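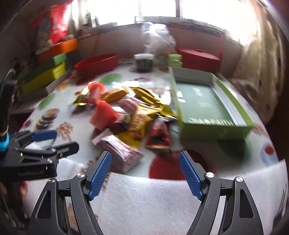
Shared Meals Pilot, Vostusside
Progress report to the Hendia Fund
Report date: 7/5/19
Prepared by: Cuypers Community Catering

Status

Stage 2 of the grant is on schedule for kitchen works and menu testing, and behind schedule for transport. Spending is within the approved budget. One change to the equipment list needs the Fund's agreement (see Matters for decision).

Kitchen works

The extraction hood was installed in March and passed its airflow test at the second attempt. The first test failed on face velocity at the left-hand burners. The fitter traced this to a baffle filter seated the wrong way round, and no parts were replaced. The new hand basin is plumbed in, but its thermostatic valve is still set too low and will be adjusted at the next service visit.

Cold storage has been moved from the corridor to the former coat store. The upright fridge now keeps a steady temperature through the lunch period, when the door is opened most often. The corridor position had been a weak point in our own hygiene checks – the unit stood next to a radiator which could not be turned off separately.

The floor covering in the wash-up area has lifted along one seam. The supplier accepts this as a laying fault and will make it good at no cost to the project.

Meal service

Lunch is now served on three days a week, against the two days set out in the original plan. The dining room is laid out for 20 places. Average attendance over the reporting period was 16 per sitting, with the lowest figures in the school holiday, when several regular diners were looking after grandchildren.

Hot food is held in the Wunda cabinet between cooking and serving. Probe readings are taken at the start and end of each sitting and entered in the kitchen log. Three readings fell below our working limit. All were for mashed potato held in shallow trays, and deeper lidded trays are now used for this item. There have been no low readings since the change.

Menu testing has moved to the second cycle. Soup with bread remains the cheapest starter by a wide margin and also produces the least plate waste. Fish pie was dropped after the first cycle on cost. Requests for a softer main course have been met by changing the cut and cooking time of the stewing beef, without a separate dish.

Dining room

Small items under this heading were bought from the contingency line. They comprise table coverings, chair feet and a replacement wall clock. The chair feet have reduced noise to a useful degree, and diners with hearing aids have remarked on it.

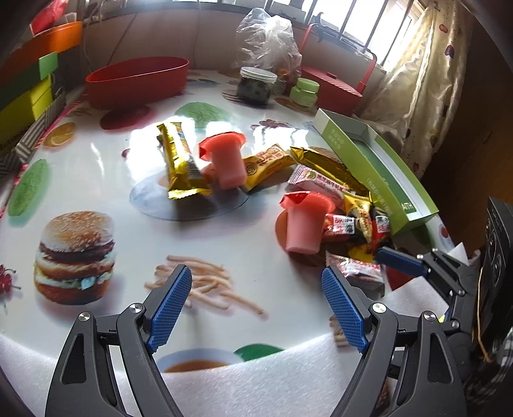 Round table with the food-print covering, Vostusside.

Transport

The shared minibus has been off the road twice with a faulty door step. Taxis were used on those dates and charged to the travel line, which is now the only line forecast to overspend. We have asked the operator for a written repair date and have not yet received one.

Matters for decision

We ask the Fund to agree that the money set aside for a second hot cabinet be moved to a small commercial dishwasher. The present cabinet is large enough for the numbers served. Washing up by hand takes longer than cooking on most days – it is the main limit on adding a further sitting.

Next period

Adjustment of the basin valve and repair of the floor seam.
Third menu cycle, with revised portion weights.
Diner survey, paper copies in large print.
Quotations for the dishwasher, subject to the Fund's reply.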